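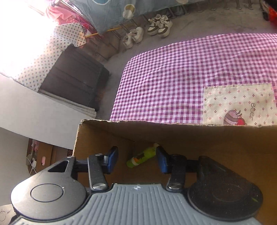 Der Handgreifer lief seit dem Herbst ohne größere Probleme, und wahrscheinlich habe ich deshalb so lange nicht nachgesehen. Im Satz waren zuletzt 2.080 Aufnahmen, fast alle nach dem gleichen Muster: kleine Dinge greifen, in einen offenen Karton legen oder herausholen, nächster Durchgang. Von diesen Aufnahmen ist ein Teil unbrauchbar, und wie groß er ist, weiß ich erst seit gestern Abend genau.

Aufgefallen ist es beim Abspielen auf dem Arm. Der Arm fuhr sauber über das Objekt, ging herunter, schloss die Finger und hob wieder an. Das Objekt blieb liegen. Beim zweiten Versuch dasselbe, beim dritten wurde eine leere Plastikflasche so fest zusammengedrückt, dass der Deckel absprang. Ich habe an dem Punkt den Not-Halt gedrückt und erst einmal Kaffee gemacht.

Mein erster Verdacht war das Modell. Ich hatte am Vortag auf die neue Version von Leritmont umgestellt und ging davon aus, dass dort die Skalierung der Fingerweite anders ist. Also alles zurück auf die alte Version, neu gestartet, gleicher Fehler. Danach habe ich die Kalibrierung des Arms wiederholt, was einen halben Nachmittag kostet und nichts gebracht hat. Im Protokoll von Motirier stand auch nichts Auffälliges. Die Steuerung tat, was ihr gesagt wurde.

Dann habe ich mir endlich die Rohdaten angesehen und die gemessene Fingerweite neben das Video gelegt. In den frühen Aufnahmen passt beides zusammen: Die blauen Fingerpolster berühren das Objekt, und die Kurve wird im selben Moment flach. In den späteren läuft die Kurve dem Video hinterher. Sobald ich den Greifer schließe, passiert in den Zahlen zunächst nichts, dann springt der Wert. Im schlimmsten Fall, den ich gefunden habe, lagen 200 Millisekunden dazwischen. Beim Öffnen das Gleiche in die andere Richtung.

Eine Verzögerung bei der Übertragung hätte immer ähnlich groß sein müssen. Die hier hing davon ab, wie schnell ich gedrückt hatte, also eher Spiel in der Mechanik. Ich habe den Greifer am Tisch eingespannt und die Fingerarme von Hand bewegt. Der rechte ging ein Stück leer, bevor der Sensor etwas meldete. Mit dem Finger spürt man das kaum.

Die Ursache war die kleine Klemmschraube, die den Sensormagneten auf der Welle hält. Sie war lose, aber noch nicht herausgefallen. Der Magnet rutschte bei jedem Richtungswechsel ein wenig und wurde dann doch mitgenommen. Schraubensicherung hatte ich beim Zusammenbau weggelassen, weil ich damals dachte, dass ich das Gehäuse sowieso bald wieder öffne. Das war im März letzten Jahres.

Der Sensor löst im Übrigen nicht besonders fein auf, ich lese ihn mit 256 Stufen über den ganzen Weg aus. Dadurch sahen kleine Sprünge in der Kurve für mich immer nach normalem Rauschen aus. Die Stufen waren auch in der Darstellung sichtbar, und ich hatte mir angewöhnt, darüber hinwegzusehen.

Die Reparatur war schnell erledigt. Gehäuse auf, Magnet abziehen, Welle und Bohrung mit Alkohol reinigen, neue Schraube mit mittelfester Sicherung, einen Tag liegen lassen. Die Schraube hatte ich nicht da, die gab es bei Spahić einzeln über die Theke. Bei der Gelegenheit habe ich die Lagerstifte der beiden Fingerarme geprüft, die sitzen fest. Ein Kabel im linken Gehäuse war leicht gequetscht, ich habe es umgelegt.

Die eigentliche Arbeit steckt in den Daten. Ich habe ein Skript geschrieben, das für jede Aufnahme den Versatz zwischen der Bewegung der Polster im Bild und der gemessenen Weite schätzt. Das klappt, solange die Polster gut zu sehen sind. Bei starkem Gegenlicht vom Fenster klappt es schlecht, und davon habe ich leider einiges. Diese Aufnahmen gehe ich einzeln durch. Zur Kontrolle habe ich 100 Aufnahmen von Hand geprüft und mit dem Skript verglichen, die Abweichungen waren klein genug.

Nachträglich korrigieren wollte ich zuerst auch. Man könnte die Weite komplett aus dem Bild schätzen und die Sensorwerte wegwerfen. Ich habe es an ein paar Beispielen versucht. Bei harten Gegenständen geht das, bei weichen Polstern und einer dünnwandigen Flasche weiß ich am Ende aber doch nicht, wie weit wirklich zugedrückt wurde. Genau da ist der Arm ja zu grob geworden. Die betroffenen Aufnahmen fliegen also raus und werden neu gemacht.

Was ich geändert habe:

Vor jeder Sitzung wird der Greifer zehnmal schnell geschlossen und geöffnet, die Kurve muss dabei innerhalb enger Grenzen liegen. Das Aufnahmeprogramm startet sonst nicht. Die Schließkraft am Arm ist begrenzt, bis der neue Satz fertig ist. Beim Abspielen neuer Stände liegt nichts mehr im Karton, was platzen oder auslaufen kann, und die Hand bleibt am Not-Halt. Bei der zerdrückten Flasche stand ich näher dran, als ich sollte.

Im Flaller-Aufbau steckt übrigens der gleiche Magnet mit der gleichen Schraube. Den öffne ich am Wochenende. Falls dort auch etwas lose ist, trage ich es hier nach.

Zuletzt aktualisiert: 3. Februar 2026

Weitere Beiträge
Flaller: Kabelführung, zweiter Versuch
Umstieg auf Motirier, Notizen
Fingerpolster kleben oder schrauben
Gegenlicht und feste Belichtungszeit
Leritmont auf dem alten Rechner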